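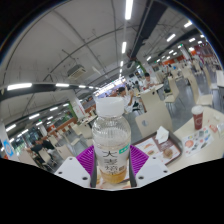

Bottled drinks can be paid for with your Skedeo card.

Skedeo meal card: frequently asked questions

Last updated November 2022

These answers cover the Skedeo meal card as used in the canteens at Ruvgate and Jukus. Both canteens are run by Koech. If you work at one site and eat at the other, the same card works in both.

Getting a card

Who can have a card?
Anyone who works or studies at Ruvgate or Jukus for longer than a month. Visitors and short-term contractors should pay by bank card or use a day voucher, sold at the desk next to the canteen entrance.

How do I apply?
Fill in the form at the canteen desk and show your site pass. There is no charge for the first card. It is normally ready the next working day and has to be collected in person. We can't send it by internal post.

Do I have to have one?
No. All tills take bank cards and the main till takes cash. You pay the visitor price if you don't use a meal card. Visitor prices are shown in brackets on the menu boards.

Can I share my card with a colleague?
You can pay for a guest's meal with it, but the staff price covers one main course per meal period. Any further main courses are charged at the visitor price. Drinks, fruit and snacks are the same price for everyone.

Putting money on the card

How do I top up?
At the machine by the stairs, at the canteen desk, or online through your Skedeo account. The machine takes notes and bank cards but doesn't take coins. The smallest top-up is £2.

How long does an online top-up take?
It reaches the tills overnight. If you need the money for lunch the same day, use the machine or the desk.

What is automatic top-up?
You choose a sum and a lower limit, and we take that sum from your bank card whenever your balance drops below the limit. It can be switched off at any time under "Payments" in your account. A top-up that has already started can't be stopped, but you can ask for a refund of it.

Where can I see my balance?
On the till display when you pay, on the printed receipt, and in your online account. The top-up machine also shows it if you hold your card to the reader and press "Balance".

What happens if I don't have enough for my meal?
Tell the cashier before you pay. You can use up what is left on the meal card and pay the rest by bank card, at the staff price. Cash can't be combined with a meal card on the same sale.

Points

How do points work?
Every pound spent on food or drink from your meal card earns points, and 1000 points can be exchanged for a hot main course. Your total is printed at the bottom of each receipt. The exchange is done at the till, so ask before the sale goes through.

I have 941 points. Can I pay the difference in money?
No, only full exchanges are possible. The points stay on your card until you have enough.

Do points run out?
They are removed if the card has not been used for a year. Topping up doesn't count as use, only buying something does.

Do I earn points on the part I paid by bank card?
No.

Drinks, trays and tables
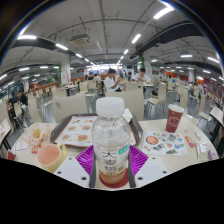
Bottled drink, canteen seating area.

Are bottled drinks included in the set lunch?
The set lunch includes a glass of tap water or squash. Bottled drinks are charged separately, and the price is on the shelf edge. They can be bought on their own at any till, with no need to join the hot food queue.

Can I bring my own food and drink?
Yes, you are welcome to sit with a packed lunch. Between noon and half past one we ask people with packed lunches to use the tables furthest from the counters. Alcohol may not be brought in.

Where do I put my tray when I have finished?
On the racks by the side exit. Please leave crockery on the tray and put paper, including tray liners, in the bin beside the racks. Bottles go in the separate recycling bin with the lid on. Any drink left in the bottle should be poured away first at the sink next to it.

Can I take a tray back to my desk?
Trays have to stay in the canteen. The counters have takeaway boxes and will pack any dish except soup.

Can I reserve a table?
Tables can't be reserved at lunchtime. From two o'clock until closing, groups can book the window end by writing to the canteen desk at least one working day ahead. Up to 38 people can be seated there.
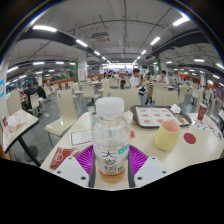 Groups that want hot drinks or cakes should say so when they book. These are put on one bill, which can be paid from a meal card or charged to a department code. We need the code in writing before the day. Without it the bill is treated as a private one and has to be paid at the till before the group leaves.

Is there a microwave?
There are microwaves at both sites, on the shelf behind the cutlery stand. Wipe them out if your food has splashed.

Where can I find allergen information?
In the folder at each counter and on the canteen page of your Skedeo account. Recipes change, so check each time even if it is a dish you have often. The labels on bought-in drinks and snacks are the maker's own. If a label is in a language you don't read, ask at the desk for the product sheet.

Lost cards, refunds and leaving

I have lost my card. What should I do?
Block it in your online account or ring the canteen desk. Your balance is safe from the moment the card is blocked. We can't pay back anything spent before that. A new card costs £2, taken from your balance, and your points are moved across.

I found my old card after blocking it.
A blocked card can't be used again. Please hand it in at the desk.

I was charged the wrong amount.
Keep the receipt and show it at the desk within a week. Small errors are put right on the spot by adding the money to your card. If you have no receipt we can look up the sale, but this takes a few days.

Can I get my balance back when I leave?
Yes. Close the account online or at the desk and we will send the remaining balance to your bank account within ten working days. Points have no cash value and are lost when the account is closed.

I am moving from Jukus to Ruvgate. Do I need a new card?
No. Change your home site in your account so that you receive the right menu and closing notices.

How do I contact you?
Use the message form in your Skedeo account, or come to the canteen desk at either site. The desks are open from half past eight until three, Monday to Friday, and are closed on public holidays.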